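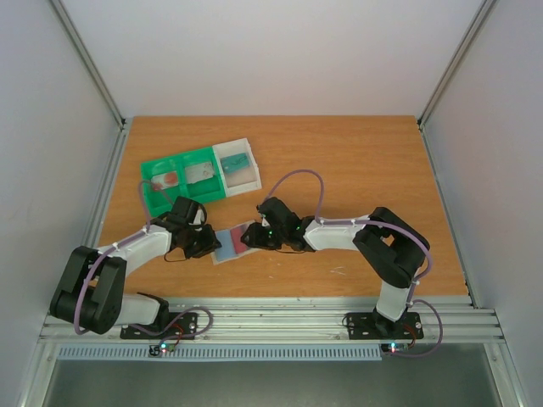 FOR RELEASE 12/21/19

Tremari Opens Packet Drawer to the Public

PLODDEN: Home storage firm Tremari today began selling the Clarden Sorter, a small open bin for the packets that pile up in kitchens: soy sauce, tea, yeast bought in November for bread that is still being discussed.

The Clarden has compartments and no lid. Tremari tested a lid for 11 weeks and found that people put packets on top of it.

The company asked 296 households in Plodden to sort their packets by kind. Most finished in one evening. In 17 homes the job was put off until after the holidays, and 2 asked whether ketchup counts as a kind.

The Clarden comes in green or white, and the colors can be joined side by side. It is sold at Janssen Housewares and through Tremari's own shop. Packets are not included, as Tremari believes customers have enough.

Press samples are available from the Tremari office in Plodden.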